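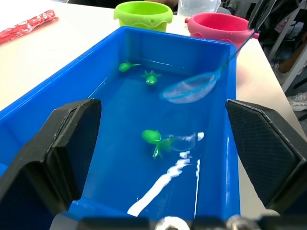
捞鱼这件事，我玩得比孩子还起劲

2020年10月24日

先交代一下，我家最近迷上了捞鱼。公园门口夜市上那种，一个大充气池，塑料小鱼哗啦啦转圈，小朋友坐小板凳上举着网，一坐就是半个晚上。夏天的时候我们几乎每周末都去，后来天凉了，摊子收了，小满（我女儿，3岁，属于一碰水就拉不走的类型）站在空空的广场上问我鱼去哪里了。我说鱼回家了。她说，那我们也让鱼来我们家。

好嘛！那就来！

于是有了这一篇。我本来想写得短一点，结果越写越多，因为真的太好玩了，好玩到她睡了以后我自己还在水盆边上蹲了一会儿。想看怎么弄的直接往下翻，想看我唠叨的就慢慢看。

盆最重要，别的都可以凑合

我前后换过好几个容器。最早用的是洗菜盆，不锈钢的，太深，小孩手短，胳膊肘整个泡进去，袖子撸多高都没用。后来用烤盘，又太浅，稍微一搅水就翻出来。再后来用了一个收纳箱，透明的，看着是漂亮，可是放在桌上水影一晃，她老觉得底下还有别的东西，一直伸手去摸桌子。

最后定下来的是蓝色长方形塑料盆。我现在逢人就推荐蓝色！水浅浅一层倒进去，盆底的颜色整个透上来，不用加任何东西，一下子就像个小池塘。粉的绿的小玩具漂在上面，颜色特别跳，隔着半个房间都看得清楚。灯一开，水面上一道一道白的反光，我拿手指头轻轻一点，那几道光就全散了，然后又慢慢聚回来。小满管这个叫“水的头发”，我觉得比我能想出来的任何说法都好。

长方形也是有讲究的。圆盆里小鱼会顺着边一直溜，网追着跑，小孩容易急。长方形有角，鱼漂到角上就停住了，她捞不着中间的，可以先去角上捡便宜，捡到一个就有信心了。盆底最好带小脚，端的时候手指头伸得进去，不用抠着边沿硬掰。装着水的盆你抠着边掰一次就懂我在说什么了，我是连拖鞋都湿透了的。

还有边沿，要往外翻一点、圆一点的。网往边上一靠就能站住，歇手的时候不会整个滑进水里。

水放多少

我用量杯倒2000毫升，倒完看看，不够再添一点。原则就是宁少勿多。玩具能漂起来就行了，水深了反而难捞，小鱼被网一推就往下钻，再从另一边冒上来，大人看了哈哈大笑，小孩看了哇哇大哭。

水温我不量，手背试一下，不凉就开始。十月以后我会兑一点热水，玩到一半凉了就收摊，不续。续过一次，她就知道可以续，那天晚上快九点才从桌边把她抱走，晚饭都是站着吃的。

另外一个小小的经验：水里什么都别加。我看过有人滴食用色素，有人撒亮片，有人挤泡泡浴液，我全试过。色素染手，亮片粘得到处都是（到现在沙发缝里还能摸到），泡泡倒是好看，可泡泡一盖上去鱼就看不见了，捞鱼变成摸奖。清水最好玩，真的。
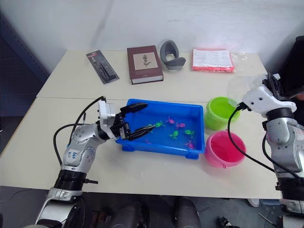

鱼、章鱼，和一只身份不明的朋友

玩具我是分几次攒的。最先有的是小鱼，粉的和绿的两种，塑料的，个头很小，正好一只小手捏一个。颜色只有两种反而是优点，后面讲分类的时候你就知道了。

后来艳玲来我家，看见我们在玩，第二天就送来一袋她家孩子不玩的洗澡玩具，橡胶的，软软的，里头有一只绿色的章鱼，脑袋圆滚滚，几条触手拖在后面，漂在水上懒洋洋的样子，我一眼就爱上了。还有一只四条腿摊开的绿家伙，我说是青蛙，艳玲说是乌龟，我们两个成年人为了它争了足足一壶茶的工夫。小满听完，给它起名叫Dudel，也不知道从哪儿听来的，问她也不说。好吧，那它就是Dudel，不是青蛙也不是乌龟。章鱼跟着也有了名字，叫Jorkero，念起来要卷一下舌头，她每次念都要喷我一脸口水。

橡胶的和硬塑料的漂起来手感不一样，我自己试下来，软的那种捞起来更费劲，章鱼的触手会挂在网边上，得抖一下才进得去。所以刚开始只放小鱼，玩顺了再请章鱼出场，她每回都要鼓掌欢迎。

有一件事要说给家里有漏水橡胶玩具的朋友听：底下带小孔、能喷水的那种，玩完要使劲捏干净，倒扣着晾，不然里面会发黑。我剪开过一只旧鸭子，看了一眼就扔了，那个画面我不想再回忆。也有人说拿502把小孔封死就好了，我试过一只，封是封住了，可封口那里留了一个硬硬的小疙瘩，刮手，最后我又用砂纸磨了半天。给小孩玩的东西我还是不太愿意用胶水，现在买的时候就直接挑没有孔的。

网

网要小，柄要细要长一点，网兜要软。我们现在用的是那种圆口小网，半透明的白网兜，细细的蓝边，蓝柄。它轻，孩子一只手拿得住。网兜白白的，鱼进去了颜色透出来，她在外面就能看见自己捞到了什么，每次都要举到我鼻子跟前给我检查。

之前还用过汤勺。汤勺其实更容易成功，一舀一个准，两岁多的小朋友我建议从汤勺开始。漏勺居中。等汤勺和漏勺都玩腻了再上网，网是高级班。筷子是我自己的项目，目前成绩很一般，粉色的小鱼夹起来过，章鱼从来没有，夹到半空就滑下去，溅我一脸，小满笑得坐到地上。

说到这里忽然想起我爸，他看我们玩，非说要教她用磁铁钓，跑去翻抽屉找磁铁，找了一下午找出来一堆别的东西：老花镜，两节电池，还有我初中的校徽。磁铁没找到。他现在还惦记着。

分颜色，这才是正题

桶一上来，玩法立刻升级！我放了一个粉的小桶和一个绿的小桶在盆边上，什么也没说。小满第一次捞上来一条绿鱼，举着看了看，往绿桶里一丢，扭头看我。我当时心里那个激动啊，脸上还得装得很平静，说，哦，绿的回绿的家了。

从那以后规矩就立下了：粉鱼住粉桶，绿鱼住绿桶。谁要是放错了，她会亲自捞出来重放，嘴里还要批评两句，“你走错门啦”。我有时候故意放错，她批评我的语气跟我妈一模一样。

桶没有的话，叠叠杯也行，我们家的就常常拿来当备用房子。有的叠叠杯侧面有小洞，舀一点水起来，水从洞里细细地流出来，她能看好久，鱼也不捞了。所以想认真分颜色的那天我会把带洞的收走，想让她自己待着、我好喝口咖啡的那天，就把带洞的摆上。（这个秘密请不要告诉她。）
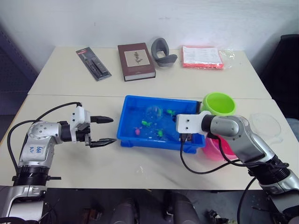
玩熟了以后总得加点难度，不然三天就腻。我试过蒙眼睛，她不肯，偷看。试过计时，她一听见滴答滴答就慌，网都拿反了，这个我很快就不搞了，本来是玩，弄得跟考试一样多没意思。后来想到的办法是往盆里放一个“隐身”的。粉的绿的都好认，可盆子靠后面那个透明的圆东西，蓝色从它身上直接透过来，只有弯弯的边上有一点亮光，你要是不专门去找，很容易就看漏了。我跟小满说，里面还住着一位客人，你看见没有？她趴在桌边，脸都快贴到水上了，左看右看，忽然大叫一声，在发光！然后问题来了，它既不是粉的也不是绿的，住哪儿？她想了很久很久，最后说，它住妈妈手里。我就一直托着它，托到游戏结束，手都酸了，可心里美得不行。

这一招我后来讲给培瑜听，她是带小班的老师，听完说她们班上也喜欢放一个“没有家”的东西进去，看孩子们怎么安排。有的孩子会给它另外找一个杯子，有的孩子会坚决把它请出去，还有一个小男孩把所有的鱼都倒出来陪它。我听得眼睛都有点湿了，赶紧低头喝茶。

还可以反过来玩，先把鱼都放桶里，大人说颜色，小孩往盆里送。送的时候要轻轻的，不能扔。要求是这么要求的，实际上每次都是扑通扑通。那就扑通吧，桌子擦擦就好了。

桌子和地板

桌子我推荐白色或者浅色的，水洒了看得见，好擦。我们是两张桌子拼在一起，地方宽敞，小满在前面那张上随便折腾，后面那张正好放杂物。缺点是中间有一道缝，水会顺着流下去，滴答滴答滴到地上，第一次玩的时候我在上面擦得干干净净，得意得很，一脚踩下去，袜子湿了。现在我会提前在缝的下面铺一条旧毛巾，就是那种起毛了舍不得扔的浴巾，终于派上用场。

地上铺什么随意，我铺过野餐垫，滑；铺过报纸，烂；现在铺的是洗澡间的吸水垫，目前最满意。衣服袖子撸上去用发圈套住，比什么防水罩衣都管用，罩衣她穿一次哭一次，说自己变成了雨伞。

后面那张桌子的东西我也尽量往墙边推。我这个人东西多，书啊，没拆封的小玩意儿啊，说明书啊，随手一放就忘了。文件一类的套个塑料袋再放，这是血的教训，之前有一份打印好的东西让她一网甩过去，全是水点子，我拿吹风机吹了半天，吹干了纸也是皱的，交上去的时候人家看了我一眼。
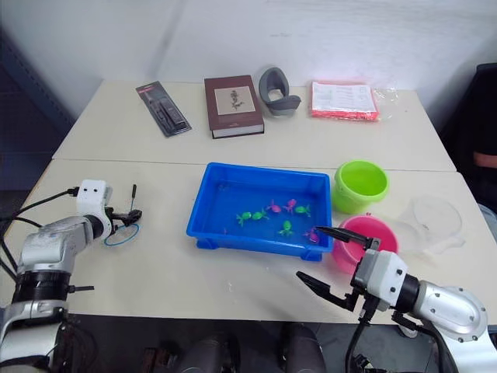
书我本来也想全搬走，可是每次搬走了又要搬回来，搬着搬着就懒了，干脆定一条规矩：前面归水，后面归我，中间那道缝是国境线。小满对国境线这个说法非常满意，巡逻得很认真，有一次一条粉鱼蹦到后面去了，她严肃地跟我说，它没有护照。

护照！我跟她讲过一次机场的事，她居然记到现在。

后来我们就真的给小鱼做了护照，硬卡纸剪成小方块，粉色笔画粉鱼，绿色笔画绿鱼，国家的名字她来取。粉鱼的国家叫Prudora，绿鱼的国家叫Dong，因为绿鱼掉进水里的声音是“咚”。我问那粉鱼掉进水里不也是咚吗，她说粉鱼掉得比较漂亮。行，你说了算。护照那几张纸后来全湿了，贴在冰箱门上晾，现在还在那儿，蓝盖章的地方糊成一团。

收摊

收摊我觉得比玩还考验人。我的办法是给她一个收摊的任务：先把鱼一条一条送回桶里，再把桶端去洗手池，大人端盆。一定是大人端盆！别问。盆里的水我一般不直接倒掉，拿去浇阳台上的薄荷和吊兰，用一个700毫升的旧水瓶灌几趟，她负责在旁边喊“满了满了”，喊得总是比实际上早一点。

玩具冲一遍清水，摊在毛巾上晾。网要挂起来，不要压着，网圈压歪了就不圆了，捞的时候漏鱼。盆擦干了竖起来靠墙放，我们家是塞在洗衣机旁边的缝里，宽度刚刚好，像专门给它留的位置。

有朋友问我整套下来要花多少钱，我真的说不上来，有买的有别人给的有翻出来的。没有桶用饭盒，没有网用漏勺，没有鱼的话，艳玲家最开始是拿瓶盖玩的，五颜六色的瓶盖，漂起来也好看得很。（太小的孩子就别用瓶盖了，会往嘴里放，旁边一定要有人看着，水再浅也要有人看着，接电话也得把孩子带上，这个我很啰嗦，没办法。）

下周打算试试在水里放几片洗干净的叶子，让鱼躲在下面。小满已经捡了一口袋，全是梧桐叶，每一片都比盆底的小鱼大出好多，估计一放进去什么都看不见了。她坚持要最大的那片。等我试完再来写，要是你家也在玩捞鱼，有什么新花样快留言告诉我，我今晚就想试！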